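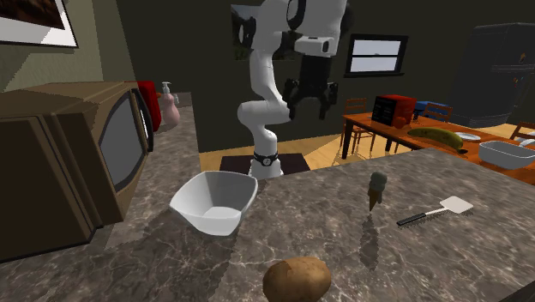
Shortcrust keeps shrinking and going greasy, what am I doing wrong?

sivport_baker

Hello all, long-time reader and first-time poster, so be kind! We moved up to Sivport last year and my shortcrust, which was perfectly fine for years down south, has gone to pieces. It was 34 degrees on Saturday and the butter was oily before I'd even found the rolling pin. When I do get it into the tin, the sides slump in the oven and I end up with a sort of quiche biscuit. I use 400 g of plain flour and half that of butter, a pinch of salt and a splash of cold water. The kitchen has a stone benchtop, which I'd always heard was a help, and I rub the butter in by hand in a big bowl. Should I be changing the recipe, or is it me?

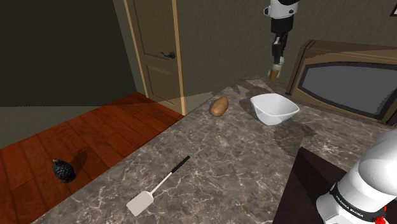
White bowl on the marble benchtop.

antal_and_the_oven

It's mostly the weather, love, so don't go blaming yourself. Your quantities sound lovely and I wouldn't touch them. What I do in summer is cut the butter into little cubes the night before and put them in the freezer, along with the flour (yes, the flour too!) in a covered tub. Then I make the pastry first thing, while the house is still cool.

For the shrinking, it needs a proper rest, and twice:

1. Flatten the dough into a disc, wrap it and give it an hour in the fridge.

2. Roll it out, ease it into the tin without stretching it, and leave a bit hanging over the edge. Back in the fridge for half an hour.

3. Line it with paper, fill it right up with rice or beans and bake it from cold. Trim the overhang afterwards with a small knife.

A stone bench does stay nice, but if the sun's been on it all morning it'll be as warm as anything else. I sit a tray of ice on mine for 5 minutes, then wipe it properly dry and flour it.

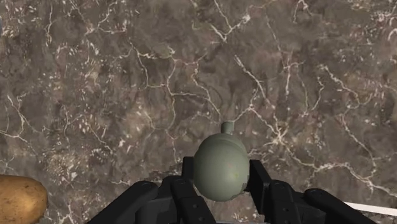 peststead_pies

Too much water, probably. Also buy a food processor, hands are hot.

brokden_gran

I agree with most of what's been said, though I've never owned a processor and my tarts have done all right at the Brokden show! Try swapping a spoonful of the water for vinegar. My mum swore by it and I've always done the same. And do check your oven with a cheap thermometer, as mine was running well under and the sides slid down before they could set.

We use cookies to remember your login and improve this site. By continuing to browse you accept our cookie policy.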